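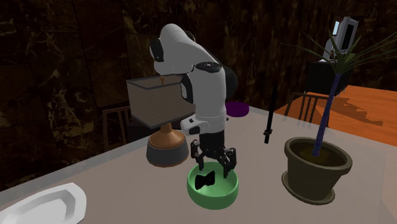 Two-finger gripper or suction cup for small soft things in a bowl?

Posted by Wulan Menon, November 2019

Hello all. I am comparing two grippers in simulation before our lab spends money. The first is a two-finger gripper with jointed fingers, the second is a single suction cup from Tralo. The arm and the controller stay the same for both. My test object is a small black bow tie lying flat in a shallow green bowl, and the arm must take it out and put it on a plate.

With the fingers I get 20 good picks from 38 tries. Most failures are the same: one finger touches the rim of the bowl while going down, the controller sees a force and stops. With suction I have no rim problem, but the simulator treats the bow tie as a rigid body, so I do not trust the result very much. Which one would you continue with? And is it correct to turn the wrist so that the fingers close along the short side of the tie?

Darmawan Ginting

I would continue with the fingers. Cloth leaks air, and a cup that holds a rigid model very well can fail completely on real fabric. Please check two things first. Open the fingers less before going down. Many people leave them fully open from the example script, and then the opening is too wide for a shallow bowl. Second, look at your approach height. If the path is planned to the bottom of the bowl, add a small offset and make the last part slow, with a higher force limit only there.

About the wrist - yes, close on the knot in the middle. If you take it by one wing it will turn in the grip, and on the plate it lands in any direction.

Corey Hapeta

suction. we use Festen cups at work and never had trouble with bowls

Arlindo Siqueira

Corey, what do you pick with them? For plastic lids I agree, for fabric I had bad results.

Wulan, I want to add something to the answer of Darmawan. Check the collision shape of your bowl. In my project the importer made a convex hull, so for the physics the bowl was filled up like a stone. The fingers stopped at the height of the rim and I blamed the gripper for a long time. Turn on the collision view and look at it from the side. If it is closed on top, split the mesh in smaller pieces and run the same tries again before you compare anything.

Wulan Menon

Thank you, I will look at the collision view first and then make the opening smaller. I will write the new numbers in this thread.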